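Kitchen Arm Tips: Living With the Skumlow Counter Kit
May 5, 2021
Posted by Naima Sqalli in Tips & Gear

Quick one, I have bread in. Lots of you asked about the Skumlow kit after the last post so I'm dumping all my notes on one page. Part review, part tips. Skip to the bits you need.

What it is
Robot arm for home kitchens, with gripper, base plate, two power leads, and a year of the Purnusix planning software. You lay out your kitchen in Purnusix on a laptop, run the job there first, then send it to the arm. It fetches, holds, sets down, tips and pours if you're patient. It doesn't chop. Doesn't wash up.

What it costs
$3,612 for the full kit. $2,209 if you skip the base plate and bolt it down yourself. I wouldn't, see below. Software is free the first year, after that they bill you monthly and it isn't cheap.

Setting up
Clear the floor first. All of it. Stools, mats, the dog bowl.
Measure the counter height at both ends. Mine is off by almost a finger's width from one side to the other and the arm noticed before I did.
Base plate goes on hard floor, never on a rug. I tried the rug. Don't.
Tape the power lead flat along the baseboard. Blue painter's tape is fine for a week while you decide where things live.
Keep the fridge door side free. You will want to open it with the arm parked and if you can't you'll hate the whole thing by dinner.
Write down the position numbers somewhere that isn't your phone. I wiped mine twice.

Purnusix, the parts that matter
Draw the walls and big cabinets. Ignore the small stuff. I spent a whole evening drawing a spice rack and it made no difference to anything.
Check the floor plan against a tape measure, not against the brochure for your cabinets.
Save a copy before every update. The one in October shifted all my heights and I had to put them back by hand.
Run each new job three times in the preview before you let the arm have it. First run at half speed. Watch the elbow, everbody watches the hand and it's the elbow that hits the drawer handle.
If the preview stutters, close your browser tabs. Fixed it for me.

Gripping things
Round and smooth is harder than square and rough. Obvious once you've dropped a vinegar bottle.
Wipe the finger pads before every session. Damp cloth, drop of dish soap, dry them right away. Oil is the enemy.
Wide rubber band around anything glossy. The flat kind off broccoli is perfect.
Grip low on a full bottle, higher on an empty one.
Don't use max grip on soft plastic. It squeezes, the lid pops, you mop.
Handles: turn them away from the gripper. It goes for the body and a handle just gets in the way.
Nothing hot. The manual says so and so do I.
Nothing you inherited, either. My friend Menaka Sarkar let hers have a go at a gravy boat and it's now a gravy boat in two pieces.

Setting down
Leave a hand's width of bare counter all round the drop spot.
Back half of the counter is better for tall things, front half for anything you need to grab in a hurry.
Set the release height a hair above the surface. Too low and it presses down and chatters. Too high, thunk.
Folded dish towel under glass for the first few days.

A pick-and-place over the counter in the preview, dark red item in the gripper:

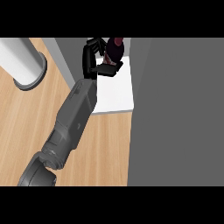
Forearm over the front of the white counter, gripper working toward the back.

Check that same forearm in your own layout. Long straight section, and it passes over the near edge of the counter to get to the back. So a fruit bowl on that edge is going on the floor. Move the bowl or move the base.

Cleaning the arm
Microfiber, barely damp. No spray, ever, spray on the cloth.
Old soft toothbrush for the seams. Flour gets into everything.
Black parts show every fingerprint, I gave up.
Joints: leave them alone. No cooking oil, no WD anything. There's a little tube of grease in the box and a page in the manual that tells you where.

Is it any good
Mostly. I've logged nearly 1,190 moves on mine so far and the drops were almost all in the first couple weeks, before I got the pads clean and the speeds down. Good for anyone with a bad shoulder or sore wrists, getting stuff to and from the back of the counter is where it earns its keep. Slow, though. If you're in a rush you'll do it by hand and feel silly with a robot sitting there.
Noise is fine. Quieter than my extractor fan.
Support answered in a day both times I wrote, and the second guy knew what he was talking about.

What I don't like
The manual. 19 pages on safety and half a page on how to save a position.
Power leads too short. Both of them.
Replacement pads only come as a set, so you buy the whole set for one torn corner.

Others I looked at
Bakos does a smaller arm, cheaper, but it clamps to the counter edge and my counter has a lip. Good reach for its size. If you've got a square edge and a tiny kitchen have a look.
Cekow rents by the month, arm and setup included. Might be the smarter way to find out if you'd even use one. They wouldn't deliver out here so I can't tell you more than that.

Couple last tips from the comments
Label your positions by what's there ("kettle side", "sink side"), the numbers mean nothing a week later.
Park the arm folded at night so you don't walk into it getting water.
Keep the box. It's huge, I know. Returns want the orignal foam.

Next page is descaling, kettles and the coffee maker. Bread's beeping, got to go.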